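The Wash Line on Drotedetti Street

My grandmother used to say that a street was only as friendly as its laundry, and I suppose that is why I noticed the line before I noticed anything else about the apartment. It ran from the hook outside my kitchen window, over the courtyard with its one stubborn fig tree, to a pulley on the building opposite. The rope was gray and soft as an old shoelace, and it squeaked when the wind pushed it.

"That line is shared," said Marianna Ostrowski, who had come up to give me the keys and had stayed to give me a good deal more besides – the name of the better bakery, the trick to the bathroom door, and the history of every tenant back to the year of the flood. "Your side and his side. Mornings are yours and afternoons are his. It has always been that way."

"Whose side is the other side?" I asked.

She looked across at the green shutters and made a little face, the kind you make at soup that wants salt. "Mr. El-Sayed," she said. "He is a very tidy man."

I was thirty-four that spring, newly alone, and I owned two suitcases, a kettle, and a box of my mother's tablecloths that I had carried through three apartments without once spreading them on a table. It was March and the wind came up the hill from the harbor smelling of rope and oranges. I hung out my first wash the very next morning, feeling rather proud of myself, and went off to my new job at the Zado ticket office, and of course I forgot all about it until dark.

When I got home, everything I owned had been reeled in to my side of the courtyard, folded over the sill as neatly as letters, and pinned to the top pillowcase was a note. It said, in small upright handwriting, "Afternoons."
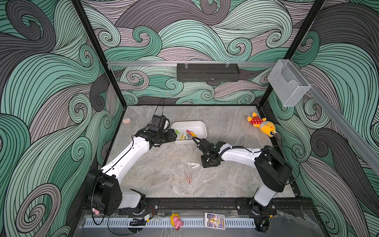 The Apology

I am not a person who can leave a thing like that alone. I lay awake composing replies, some of them quite rude, and in the morning I did what my mother would have done, and baked. It was her plum cake, the one with too much cinnamon, and I wrapped half of it in a clean dish towel, put it in a basket, and hung the basket from the line. Then I pulled the rope hand over hand and watched the whole business go wobbling out over the fig tree.

It stopped at the green shutters. Nothing happened for so long that my coffee went cold. Then one shutter opened, an arm in a brown cardigan came out and took the basket in, and the shutter closed again.

The basket came back that evening. My dish towel was inside it, washed and ironed (ironed! a dish towel!), and under the towel was a jar of pickled lemons and another note. "Too much cinnamon," it said. "Thank you."

I laughed out loud, all by myself in that bare kitchen, and I believe it was the first time I had done so since the winter.

After that we wrote to each other, if you can call it writing. I sent over soup, and he sent back the bowl with two figs in it. I asked him by note what was wrong with my window latch, and a screwdriver came across with a little drawing of which way to turn it. He liked the crossword but not the clues about sports. I liked the lemons and said so, and a second jar followed. By the time the fig tree had its full leaves we must have sent 100 notes over that courtyard, and I had still never seen more of Hazem El-Sayed than one sleeve.
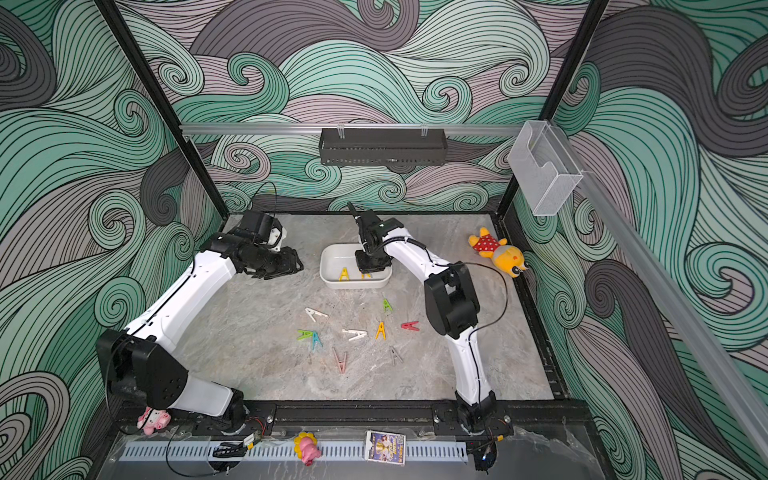

Marianna thought this was the silliest thing she had ever heard. "He lives forty steps away," she told me on the stairs, with her shopping on one arm and the other hand on my wrist so that I couldn't get past. "There is a door. I have seen it. You knock on it."

But I was shy of the door, and I think he was too. It is a comfortable thing to be known only by your soup and your handwriting. On paper I was a cheerful woman who baked, and he was a dry old gentleman with opinions on cinnamon, and I worried that if we sat across from each other we would both turn out to be somebody else.

What settled it in the end was the rope. One afternoon in a hard wind, with six of his white shirts on it, it gave way right in the middle. I heard it go, a flat sort of snap, and I ran to the window in time to see the shirts sail down into the fig tree like a flock of very tired geese. Clothespins went bouncing all over the courtyard stones. Across the way both green shutters flew open, and there he was, a small man with enormous eyebrows and his reading glasses pushed up on his forehead, looking down at the tree in perfect horror.

Then he looked up and saw me.

"It is the afternoon," he called across. "So this is my responsibility."

"It's half my rope!" I called back, and I was already looking for my shoes.

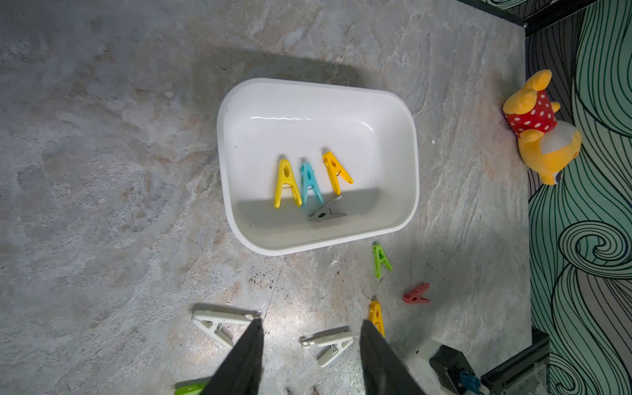
We met under the tree. He had brought a broom for the high branches, and I had brought the basket, and for a while we said nothing at all except "left a bit" and "mind the sleeve." His shirts were covered in leaf dust and every one of them would have to be washed again. He shook them out and folded them anyway, there on the stones, matching the cuffs.

"My wife hung that rope," he said, when we had come to the last one. "She was the one who said mornings and afternoons. There was a woman in your kitchen then who hung her carpets out at all hours."

I said I was sorry about the rope. He considered it, lying there in two pieces, and wound the longer one around his hand.

"There is a shop on Bakker Lane," he said. "They sell it by the yard. It closes at six."

So I went upstairs for my coat, and he went up for his, and we walked down the hill together with the wind behind us. He told me his wife's recipe for the lemons, which needed a month and a dark cupboard, and I told him that the cinnamon was my mother's and that I wasn't going to change it. He said he had supposed not. At the corner he stopped to let me catch up, and asked whether there was any of the cake left.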